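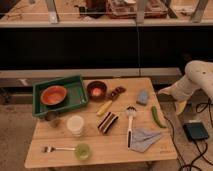 **Demonstration collection, weekly meeting**
Thu 27 December
Present: Arvid Strömberg (chair), Elsa Hovland (minutes), operators from both shifts, Ziruso by phone for items 1 to 3

**1. Previous minutes**

Accepted with one correction. The export format agreed with Ziruso stores gripper opening as a fraction of full travel. The minutes gave it in millimeters.

**2. Status of the kitchen task set**

The set stands at 126 accepted episodes. A further 20 were rejected at review. Most of the rejections were late starts, where the arm was already moving when recording began. The remainder were episodes in which the instruction text did not match the object picked up.

Arvid asked whether the late starts could be trimmed and kept. Elsa said no, the first joint readings are missing from the log and the loader discards such files anyway. Rejected episodes stay in the archive folder and are not delivered.

**3. Table layout**

Discussed with reference to the current layout: green tray at the upper left corner with the orange bowl inside it, toy foods and utensils spread over the rest of the table, gray cloth near the front right corner.

- The tray stays in its corner for the present batch. Ziruso would like it moved between episodes. Deferred to the next batch so that the present one remains consistent.
- The fork and the slotted spatula are to be rotated at every reset. Operators have tended to put them back at the same angle, and the policy trained on the earlier batch approached the fork from one direction only.
- The cloth is to be dropped, not folded or arranged.
- The small brown chocolate-like pieces are distractors only. They are not to be named in instructions until grasping of small parts has been tested separately.
- The green chili pepper lies close to the right edge, on the arm's side. Arvid considers this a useful hard case. It may stay there, but the operator must abort if the elbow nears its joint limit.

**4. Instruction wording**

The word "cup" alone is ambiguous with a dark, a white and a light green one on the table. Instructions must give the color. The same applies to "bowl". The striped layered item has been logged as both "cake" and "wafer"; "cake" is to be used from now on, and Elsa will correct the existing entries by script.

Ziruso asked for 2 wordings per instruction. Agreed. The second wording is written by someone other than the operator, after the session.

**5. Hardware**

Cables on the floor by the power unit to be taped down before the next session. Isaksson has quoted for replacement gripper fingers, delivery in March. Arvid will ask Stoston for a second quote.

Camera calibration is checked at the start of each shift. The evening shift has been skipping the check when the camera has not been touched. It is to be done regardless and entered in the log.

**6. Actions**

- Elsa: relabel script, revised reset sheet
- Arvid: quote from Stoston, reply to Ziruso on tray position
- Evening shift: cable tape, calibration log

Next meeting same time, Heko room.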